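Re-baking silica gel from an instrument case - oven or replace?

zusar_73
Got a Brorkach survey level secondhand, hard case included. The case has a screw-in metal canister of silica gel beads that have gone from blue to a sulky pink. The manual says to "restore the desiccant by heating" and then moves on to shipping dimensions, as if the matter were closed. What temperature, how long, and do I take the beads out of the canister first?

rinus
Take them out. The canister on mine has a foam washer under the lid and foam does not enjoy ovens. Spread the beads on a baking tray, one layer deep, 100 C for 3 hours, let them cool in a jar with the lid on. Mine have been through this every January for years and still go properly blue.

lindsay_bench
100 C is the bare minimum and you'll be there till supper. I run mine at 120. Also, blue beads usually mean cobalt chloride, so please not the tray you make cookies on. Buy a cheap one and write BEADS on it in marker.

rinus
I have been using the cookie tray.

lindsay_bench
That explains your posts.

zusar_73
Fine, separate tray. The oven is in the kitchen though, and I have to share the kitchen with people who hold opinions. Is the microwave a terrible idea?

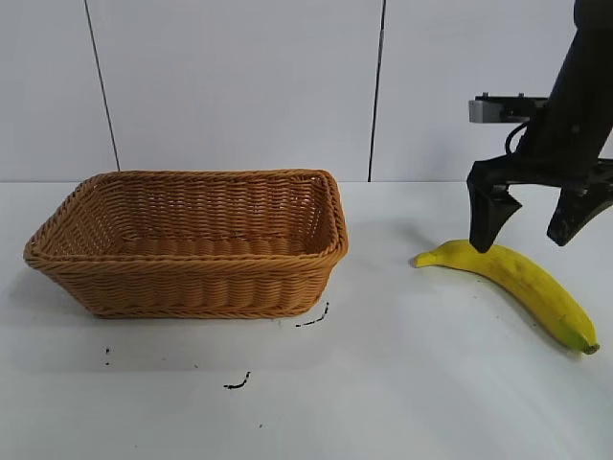
How do I know when the beads are dry enough to go back in the case?

Weigh them. Put the tray on a kitchen scale before you start, again after the first couple of hours, then every 30 minutes. When two readings in a row match, the water that's coming out has come out. Color is a decent hint but the outside of a bead can turn before the middle does.

As for the microwave, low power in short bursts, stirring between, and you can still crack half of them. I got a bowl of blue gravel and a smell. Wouldn't repeat it.
- lindsay_bench

kiln_adjacent
Going to disagree with the whole thread. A bag of fresh orange-to-green beads costs less than the electricity plus the tray plus the marker. Toss the old ones according to whatever your local rules say and move on with your life.

rinus
Have you priced the electricity or is that a feeling?

kiln_adjacent
It's a feeling. A strong one.

zusar_73
I'd sooner keep the originals. They came with the level and I'm sentimental about beads now, apparently. One more thing: the O-ring on the canister lid is flat on one side. Does that matter if the beads are good?

lindsay_bench
It matters more than the oven temperature does. Leaky lid on the case side means nothing, the canister has holes there anyway, but if that O-ring is what seals it against outside air you're drying the garage. Replace it, thin smear of silicone grease, don't crank it down.

zusar_73
It's the outside one. Of course it is. Ordering a ring, tray goes in tomorrow at 120, while everyone's out.

rinus
100.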